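The Clukance course promises that if you divide a table into taped squares and give each thing you use its own square, you will stop losing time in the kitchen. It says this on page 5 and goes on saying it until page 151. I read the whole thing, because my sister paid $46 for it and wanted somebody to tell her it was money well spent.

I'm not going to tell her that. But I did give the tape a fair try, and I have a few things to say about it that don't seem to be in the glowing reviews.

First, the tape itself. The course wants you to cover the table and then lay out your grid in blue tape, lengthwise and crosswise. Fine. I like a covered table, I grew up with newspaper under everything that involved a knife. What the course skips over is how big a square ought to be. There is a chart with a column for "small items" and a column for "large items," and my colander is apparently neither.
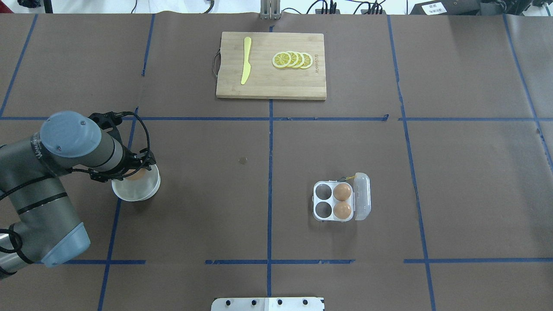
My main complaint is with the word "zone." Cutting gets a zone, finished food gets a zone, and the tool is supposed to go back to a zone of its own between jobs. Who cooks like that? When I slice something I put the knife down next to whatever I sliced, on the same board, same as that yellow one lying beside the lemon slices. The slices overlap in a row and everything you need is within a few inches. According to chapter two the knife ought to be over in its own square, and I would love to hear what anyone gains by walking it there and back. I asked this on the Clukance message board on a Thursday night and got a smiley face.

I will say something for the lemon row. Overlapping slices take up much less of the board than slices spread flat, and you can pick up the end one without disturbing the others. No course needed for that. My aunt did it with tomatoes.

About plastic knives, which the course also loves (it links to a set by Tromholm, and I'd like to know who gets a cut of that). I've had one from Stedley for years. It does cake and soft fruit. On lemon rind you have to saw, and the juice goes all over. If you've got kids helping, sure. If you don't, use a real knife and pay attention.

Then there is the matter of keeping the lines straight. 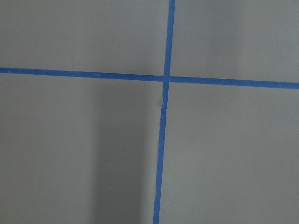
The course says crooked lines "invite crooked habits," a sentence I have now read out loud to three different people. Tape creases. It goes down a little off, you start a new piece on the other side of a crossing and the two halves don't meet. So what? A line is there to tell you where to put the bowl. I spent most of one evening in November peeling and re-laying mine and dinner was toast.

Also, a roll goes faster than you'd think once you start crossing lines over each other. The members' page talks about doing 500 squares in a year as if it were a marathon. I did one table and I was bored.

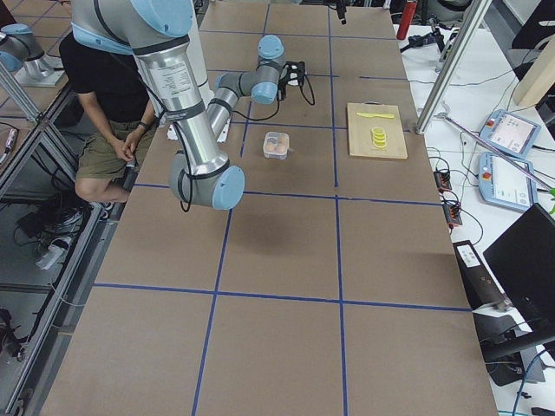 Felicidad Macaraeg

What I can't decide about is the board inside the square. A cutting board is already a square! It has edges. You can see where it stops. Put a board in a taped box and you have a box around a box, and the egg-shaped things in their clear container seem to manage perfectly well too. I do approve of see-through containers with lids, by the way. Mine is an old Mösli tub and I can tell from across the kitchen if I'm down to the last one.

So my sister is keeping her grid, and she says it helps her put things away. Maybe it does. She also said that about the label maker. I've taken mine up except for one strip near the stove, where I set hot pans, and the colander is back on its hook.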